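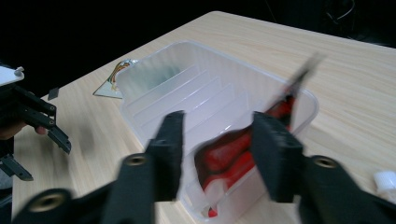 Valska supplies snack and drink boxes to workplaces in and near Flindel. We began with 2 offices on the same street and now deliver to 91 addresses, most of them small: dental practices, garages, a print shop, several schools and a driving test centre. A typical month comes to 4000 items.

## What we do

Customers fill in a list once and change it when they like. We buy the stock, sort it by address and bring it round on Thursday mornings. Most lists are a mixture of drink cartons, biscuits, small cakes and fruit. Everything arrives in its own wrapper, with the ingredients and best-before date on the pack.

Orders are made up in plastic bins. We like clear ones for this work, as you can check the contents from the side before the bin goes on the van. Cartons stand upright where there is height for them. Wrapped cakes go in last, on top, so that they reach you in one piece. Bins are washed between rounds and go out again the following week.

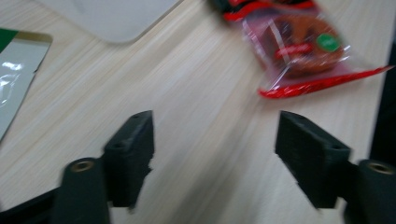 *A wrapped bake on the packing table*

## What we stock

The range is kept to 13 kinds of drink and a longer list of snacks, which changes with the season. If something hasn't been ordered for three months we drop it. We are happy to get in a particular item for one address, provided you can take a full case.

We don't sell alcohol or energy drinks, and we don't supply hot food. Allergy requests are noted on the order and checked again at packing.

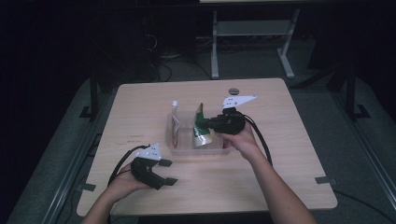 One customer wrote to ask whether the cartons could be kept apart from the cakes, having once had a leak at the bottom of a bin from another supplier. We can do that for any order. Tick "separate drinks" on the list and they will come in a second bin, at no extra charge.

## Getting in touch

The office is open on weekdays from 8 am to 4 pm. Changes to an order need to reach us by midday the day before delivery. Please leave empty bins by the door for the driver to collect.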